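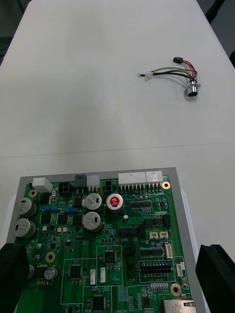

Plurnau Technical Institute
Automation Practicum, Section Diary
Entry for 2024-08-27

The section met in the Jarman Building at the usual hour. The bench was cleared before the start, and the controller board in its gray tray was set out with the small harness that carries the round chrome connector. Students were reminded that the board is to be lifted by the tray and by no other part.

The task for this term remains as agreed in January: the arm is to pick up a harness, bring its plug to the correct header, and seat it without a person touching either piece. The present exercise covers the first half only. Seating will be attempted once the picking figures are steady.

The morning group recorded 126 attempts at the pick. Of these, 76 were entered as good, meaning that the plug was held square and was still held at the end of the lift. The most common fault was a grip on the wires just behind the plug, which lets the plug swing. A second fault was noted with the ring terminal, which lies flat and gives the fingers very little to close on. The group was asked to log the two faults separately from now on, as last week's sheet had them under one heading and could not be used.

The afternoon group worked on approach height over the board. The tall capacitors are the limit here. The students had taken their clearance from the connectors along the top edge, and the instructor required that it be taken again from the capacitors before any motion was run. This cost the better part of an hour. The new value was written on the bench card and signed.

There was some discussion of the header marked I/O BOARD. Two students wished to make it the first target for seating, on the ground that the label is easy to find. The instructor preferred one of the large white headers on the top edge, where the fingers have more room. The matter was left open. Each side is to submit one page — drawings permitted, no video.

The Fomonside meet was also raised. Entry forms are due to the department office, and the section has not yet settled whether it will enter as one team or two. The Vestska rule sheet allows 27 minutes for set-up, and the section has yet to complete its own in that time.

Fingers were wiped down and the arm was parked. The harness was returned to drawer 72. The bench card is to stay on the bench.

Comments (3)

benchrat_pm: The sheet said 76 good but I think two of ours were marked twice. Can we check before it goes in the report?

Section Office: The sheet is in the folder. Please correct it in ink and initial the change.

tallowmere: We did Fomonside as two teams the year I was in the section and we spent the whole day sharing one charger. Enter as one.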